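Journals > Household and Community Food Studies > Shared Meals > Full text

We use cookies to remember your reading preferences. Accept all | Manage settings

3. Who eats when: mealtimes in shared houses

3.1 The plate put aside

When we began talking with the households in Wedovstead, we expected to hear a good deal about recipes and rather less about clocks. As anyone who has lived with shift workers might have warned us, the clock came up first. Of the 105 people who kept a meal diary for us, most wrote at some point about a plate put aside for someone who wasn't home yet, and they wrote about it with real feeling.
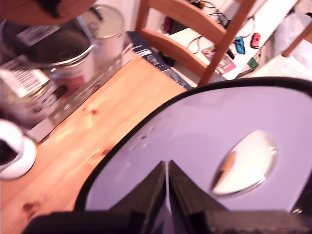
One nurse told Abella, over a very generous lunch, that coming in to a covered dinner was how she knew she had been thought of that day. Others found the habit a bit of a burden – a saved meal has to be eaten, after all, even when you've already had a sandwich on the bus. We have tried to leave room for both feelings in what follows.

3.2 Rice as a timetable

Rice was the food that most often held these houses together. It could be started by whoever got up first and shared by people who might not see each other until the weekend. In 12 of the houses the diaries mention an unwritten rule that the person who takes the last of it puts on the next lot, and our neighbours in the Talavera flats spoke of this rule as warmly (and as crossly) as they spoke of the rent.
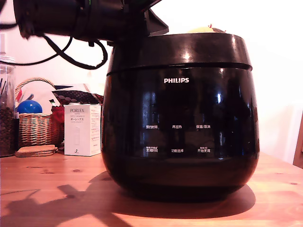 Figure 2. A Philips rice cooker with Chinese labels on its front, on a wooden table.

Policarpio (see Section 5) takes up the harder question of who pays for the bag of rice, and whether fairness is reckoned by the week or by the mouthful. Our own feeling is that people are kinder about it than they let on in interviews.

Reader comments (3)

Halldóra Kragh: I enjoyed this section very much. Did the diaries say anything about breakfast? In my old share house it was the only meal we ate together.

Nestor Enriquez: The rule about the last of the rice was law in our flat too, and I was usually the one who broke it.

Lilibeth Yap: Thanks, Halldóra – breakfast is in Section 4, with a longer bit on weekend porridge.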